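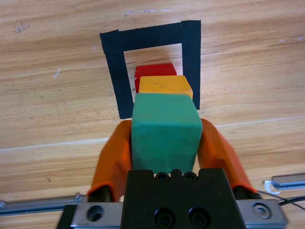
## How do you teach a robot to park a block?

Hi! I'm Xiuying Jiang, and I spend a lot of my day playing with blocks. (Yes, it's my job!) The robot I work with is called Zinero. It has two orange fingers, and what I want it to learn is how to move colored cubes into a parking lot made of black tape.

When you were little, somebody showed you how to hold a spoon. They may even have put their hand over yours and moved it for you. You can teach a robot that way too, and there are two ways to do it.

### Way one: take it by the hand

I hold Zinero's arm and push it where I want it to go. The motors go soft so it doesn't fight me, and sensors in the joints keep track of every bend. Down to the green cube, squeeze, over to the tape, let go. It feels a bit like dancing with someone who never picks the music!

### Way two: be the puppeteer

For this one I sit at a desk with a small arm called Eris. Whatever I do with Eris, Zinero copies. If I turn my wrist, the big arm turns too. If I pinch, the orange fingers close. My hands stay out of the way, so I like this one best.

## What does the robot remember?

Zinero has a little camera close to its fingers. While I'm steering, it saves what the camera sees and how the arm is moving, both together. One whole try, from start to finish, is called a **demonstration**.

So how many does it need? Way more than you would! Since February my friend Jinlong Zheng and I have saved 3242 of them. I did 274 in one week and my thumb was so sore.

We don't want them all to be the same, either. I'll start with a cube turned sideways, or begin with red and yellow already inside the tape so green has to squeeze in beside them. If every try began the same way, Zinero would get lost the first time a cube was a little crooked.

## Try it with a friend

1. Make three sides of a box on a table with tape.
2. Put a block outside it.
3. One of you is the robot. Robots close their eyes and use only 2 fingers!
4. The other one gently steers the robot's wrist and says "pinch" or "let go."
5. Do it 6 times, then let the robot try alone, eyes open, still with just those fingers.

Then swap. Jinlong is a terrible robot, by the way. He peeks.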